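Werkstattbuch Teleoperation, Standort Gekberg
4. Februar 2022
Eintrag: Vormachen in der Simulation, Aufgabe »Stäbe und Klötzchen«

So, wieder ein längerer Eintrag, ich bitte die Mitlesenden um Geduld. Ich habe mir den ganzen Vormittag für die Fernsteuerung im Simulator genommen, bevor wir mit Cetero an die echte Zelle gehen, und ich bin froh darum. Man lernt beim Vormachen doch jedes Mal etwas über die eigene Hand (und über die eigene Ungeduld, aber das ist ein anderes Thema).

Angefangen habe ich mit der Kamera am Greifer, weil die Strategie am Ende ja auch mit diesem Bild auskommen soll. Es ist gewöhnungsbedürftig, nur zwischen den beiden gelben Fingern hindurch zu arbeiten. Man schätzt die Höhe ständig falsch ein, und der Schatten des Arms liegt gern genau dort, wo man hinschauen möchte. Mit der Zeit habe ich aber gemerkt, dass gerade der Schatten hilft: Er verrät beim Absenken mehr über den Abstand zur Platte als alles andere.

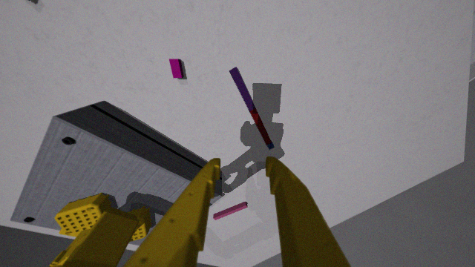
Meine Gewohnheit ist inzwischen, erst über dem Teil stehen zu bleiben, dann das Handgelenk zu drehen und erst danach herunterzugehen. Beides gleichzeitig sieht eleganter aus, aber in den Aufzeichnungen wird daraus ein Geschlinger, das wir der Strategie lieber nicht beibringen. Bei den dünnen Stäben quer greifen, möglichst mittig! Wer längs zufasst, schiebt sie nur vor sich her, das ist mir selbst noch zweimal passiert, und beide Durchgänge habe ich verworfen.

Zum Bestand, damit es einmal ordentlich hier steht: Mit dem heutigen Vormittag liegen 2.426 Vorführungen im Ordner Zurkstead. Neu dazugekommen sind 98. Die alten Aufnahmen vom Juni habe ich noch drin gelassen, obwohl die Hand damals ruppiger geführt wurde. Ich möchte erst sehen, ob es dem Training überhaupt schadet.

Danach habe ich auf die Übersichtskamera umgeschaltet und mir einiges von oben angesehen. Die Teile liegen alle recht nah am Arm, und die linke Seite der Platte bleibt frei. Das ist bequem zum Vormachen, nur fürchte ich, dass die Strategie dann nie lernt, sich ordentlich zu strecken. Beim nächsten Mal also bitte die Startlagen weiter streuen, auch in die Ecken, auch wenn es länger dauert und man zwischendurch seufzt.

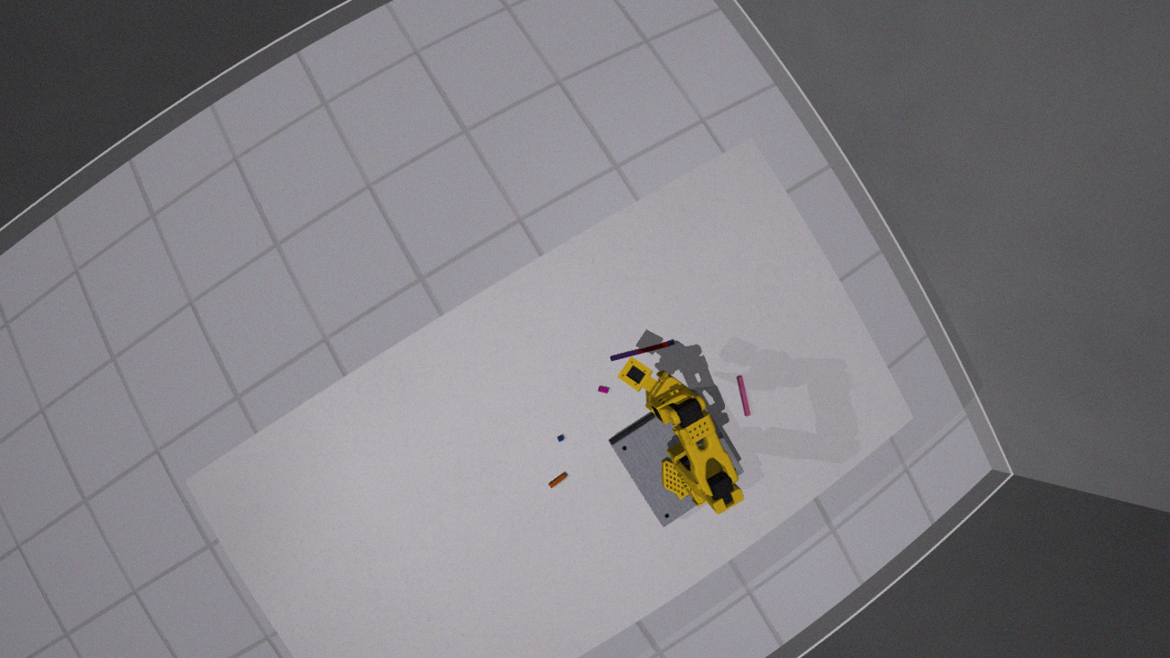 Ein Wort noch zum Eingabegerät. Der Pritchard-Griff hat nach längerer Benutzung wieder leicht gedriftet, immer in dieselbe Richtung, sodass der Arm beim Loslassen ein kleines Stück weiterwandert. Neu nullen hilft, hält aber nicht ewig. Ich habe die Totzone etwas vergrößert und fühle mich damit wohler, die feinen Bewegungen kurz vor dem Zugreifen sind allerdings zäher geworden. Probiert es bitte selbst aus und schreibt dazu, wie es euch in der Hand liegt.

Offen: Startlagen streuen. Griff noch einmal zerlegen. Die 5 Durchgänge mit der ruckelnden Verbindung durchsehen, ob man sie kürzen kann oder ganz herausnimmt. Und mit Cetero klären, ob die echte Greiferkamera im selben Winkel sitzt wie bei uns im Simulator, sonst war die Mühe mit den Schatten für die Katz.

Kontakt: Werkstatt Gekberg, Arbeitsgruppe Teleoperation | © 2022 | Nach oben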